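4.3 Loss of grip force during two-arm runs

The faults reported in Section 4.2 were found by the control software and ended the run in the usual way. The fault discussed in this section was not. It came to light only when the recorded joint data were compared with the arm logs, by which time the affected runs had already been marked as sound and passed to the training set.

The study used 77 two-arm runs recorded at the Zadstead site in February. All were carried out on the Plekora cell with the same pair of arms, the same grippers and the same release of the control software. In 71 of these runs the force reported by each gripper stayed within the limits set out in Section 3. In the remaining six, the left gripper reported a steady closing force while the motor current fell to its resting level. The gripper was in effect holding its position by friction alone. Any object between the fingers could be moved by a light touch, and in two of the six runs the part was dropped.

The software did not raise an alarm in any of the six cases. The reported force is not measured at the fingers. It is worked out from the last accepted command and is refreshed only when a new reply arrives from the gripper. When replies stop, the last value is kept and sent on at the normal rate, with a fresh time stamp. A reader of the log therefore sees a healthy signal. De Graaf describes a similar effect in single-arm cells and puts it down to an overloaded controller, but we found no sign of high load in our own logs.

We traced the loss of replies to the lead between the left wrist and the gripper. The lead is slack by design, so that the wrist can turn through its full range. In the central part of the table, where the two grippers work close together, the wrist must turn near to its limit and the loop of cable is drawn tight against the housing of the last link. Bench tests on the removed lead showed that one conductor opened when the connector was pulled sideways and closed again when the load was taken off. The right lead, which was of the same age, passed the same test.

It should be noted that the fault depended on the layout of the task. Runs in which the left arm worked only with objects at the far side of the table showed no loss of replies. All six affected runs included a period in which both grippers were held over the central board (Figure 6). The spacing between the grippers at this point is small, and a part released without warning may fall into the path of the other arm. We therefore treat the fault as a safety matter as well as a matter of data quality.
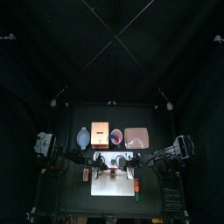

Figure 6. The cell during a two-arm task, with both grippers over the white board and the task objects in a row behind it.

4.4 Changes made to the cell

Three changes were made before recording was resumed. First, both gripper leads were replaced and fitted with a strain relief at the wrist, as set out in the Filley guidance on moving cables. Secondly, the control software now checks the age of the last gripper reply - not the age of the message that carries it - and stops both arms if the limit is passed. Thirdly, motor current is written to the run log next to the reported force, so that the two can be compared after the event.

The stop applies to both arms even where only one gripper has failed. An earlier version stopped the affected arm alone, but in trials the second arm went on with its planned path and pushed against the held part. Stopping the pair costs a small amount of recording time and was judged to be the safer choice.

The six runs were withdrawn from the training set. They have been kept in a separate folder, with the current readings added, for use in testing the new check. We have not yet repeated the work on cells with a different wrist design, and the limit on reply age given in Table 5 should not be applied to such cells without further tests.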